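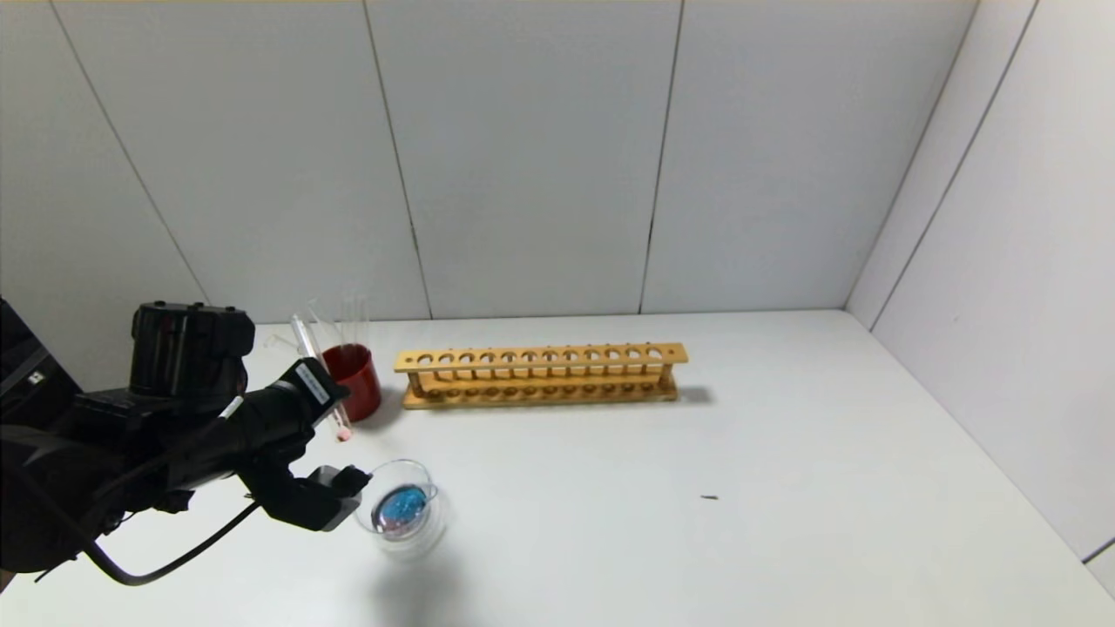

Hard Water, Soft Promises: a term of kettle scale in Trulham
Krisztina Szekeres
3 min read

Trulham water leaves a crust in every kettle, and the town is oddly proud of it. I collected 40 samples from kitchen taps there and 19 from Sollwood, where people claim their tea is better and mention it often. Each was titrated twice, apart from the one I drank.

Trulham came out harder on every street but Orbán Close, where a softener had been fitted and forgotten. My error bars are wide. I blame the burette, which drips, and my supervisor blames me.

The tea tasting went less well. Most tasters preferred whichever cup had the biscuit next to it. I would repeat it in October with more taps and no biscuits.

Comments

Ákos Pap: Did you let the taps run first?
Krisztina Szekeres: For the Sollwood ones, yes.
Ákos Pap: Oh dear.
kettlefan86: Vinegar. Leave it overnight.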